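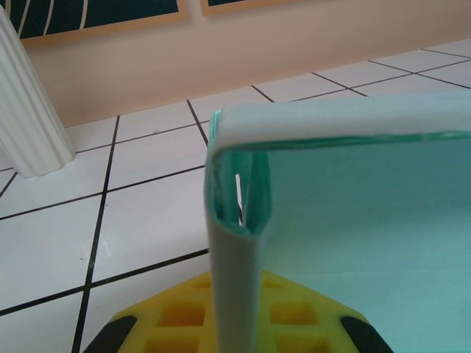 Trelstead Film Society – autumn season
Speaker notes, introduction to "The Mudport Ferry"
Sep 16, 2022

Before starting: check the lapel mic. Wait for the side doors to close. Slide 1 is the title only.

Good evening. We have 20 minutes before the film, so I'll stick to three things: who made it, how it was shot, and what to listen for. I won't give away the second half.

SLIDE 2 – The director
Takeshi Hosoda was born in Chiba, the son of a harbor pilot. He worked as a sound recordist on other people's documentaries for years before he directed anything himself. His first two features were small family dramas. They played at a few festivals and never had a proper release over here. This is his third, and the first one set outside Japan.

Say the name slowly. Last time people asked me to spell it afterward.

SLIDE 3 – The story, in brief
A retired ferry engineer, played by Kenta Nakajima, travels to Mudport to identify a boat. His brother sold it there long ago and then stopped writing home. The boat is easy to find. The brother is harder. That's as far as I'll go.

Nakajima is mostly known for comedy. Hosoda cast him after seeing him in a stage play where he had almost no lines. Watch how he handles the first meeting at the boatyard. He listens for nearly the whole of it.

SLIDE 4 – The shoot
Shot in July with a small crew. The interiors of the boat are real interiors, so the camera often can't get far enough back to show a whole person. Hosoda uses that. You get a shoulder, a doorway, half a table. Some reviewers found it cramped. I did too the first time, and minded it less the second.

The ferry office was a working office. They filmed after closing and had to put every chair back.

(If short of time, skip the next part and go to slide 6.)

SLIDE 5 – Money
The main backing came from Stadora, a production company that mostly makes television. They wanted more of the brother and more flashbacks. There was a longer cut. The version tonight has one flashback, 70 seconds long, and it comes earlier than you'd expect.

SLIDE 6 – Sound
Play clip. Lights down halfway. Clip is the engine room, no dialogue.

Two things to point out after the clip. There is no music in it, and there's very little in the film as a whole. Also, the engine note drops when Nakajima puts his hand on the rail. Hosoda did that in the mix. An engineer would notice a change like that before anyone else on board, and for a moment we hear it the way he does.

The film goes back to that sound 4 times. I'd rather not say where.

SLIDE 7 – After the film
Discussion in the upstairs room, same as last month. Questions I'd like to start with:
– Does the engineer believe what he is told at the boatyard?
– Why is the letter never read aloud?
– Is the last shot in the present or the past?

Subtitles are on throughout, including the English scenes. Next screening is on the back of the program. Phones off, please.

Signal to the booth. Leave by the left-hand steps – the right-hand ones are loose.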